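October 30, 2018

Dear all at Trikon,

Thank you again for your patience over the summer – it has been a busy few months up here in Skirnevdale, and a happy one for the walking holidays. We printed 500 of the new valley maps in April and have 8 left, so a second run is on order. The Miranda guesthouse has kept two rooms back for winter walkers, and bookings through Veltora now stand at 1336 nights, well up on last year. The lake path still wants new signs at the ferry end, and I'm afraid that will have to wait until spring.

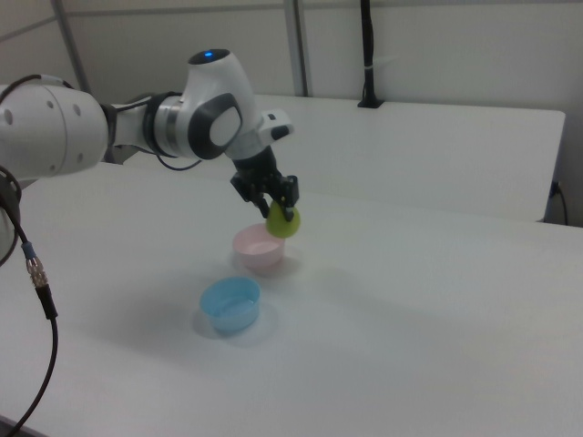 *Photo: Veltora*

The full accounts will follow by post.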